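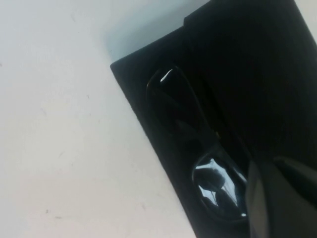 # Small Chores Are the Right Test

The question of whether machines can do household work is usually asked about the large jobs: cooking a meal, changing a bed, cleaning a bathroom. It is the view of this office that the small jobs deserve more attention. Putting a pair of glasses away in a box is a useful case. An adult does it without looking. A machine must find a dark object against a dark cloth, judge where the frame ends, close on it without pressing a lens, and set it down in a space only slightly larger than the object itself.

Glasses are hard for ordinary reasons. They are light and slide when pushed. Their lenses return whatever light is in the room, so that one lens may look bright and the other dull although the two are alike. Black fabric gives a camera very little to work with. A person gets around these difficulties mostly by touch, and touch remains the sense in which household machines are weakest.

Suppliers do not dispute this, but their sales material seldom reflects it. At the Modport showing in October, visitors were told that the Zodevero arm could tidy a desk. The claim was fair for blocks and cups. Dalva Paiva, who reviewed the session for our members, asked for 30 attempts with a single pair of spectacles, placed differently each time. The arm completed 18. In seven of the others it moved the glasses without picking them up, and in the remainder it stopped and waited for help.

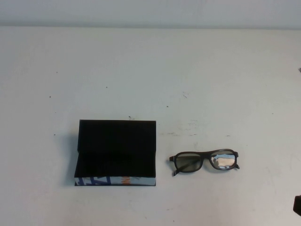
A result of this kind should be read with care. It is a real advance on what could be bought a few years ago, and a repair bench at Grabner or an optical counter in Eltville might find uses for it today, provided a member of staff is close by. A private home is another matter. The person most likely to need such help may be unable to reach the floor when something falls, and may own one pair of glasses.

We therefore recommend that buyers ask three things before signing. How many attempts were made, and how many were completed? Was the object moved between attempts? Who put matters right when the machine stopped, and how long did that take? A supplier who has done the work will have the answers on hand. A short film of one good attempt does not answer any of them.

Members considering a trial are advised to begin with a single chore and to keep a written record of each attempt, including those abandoned. The record should be kept by the person who would otherwise do the chore.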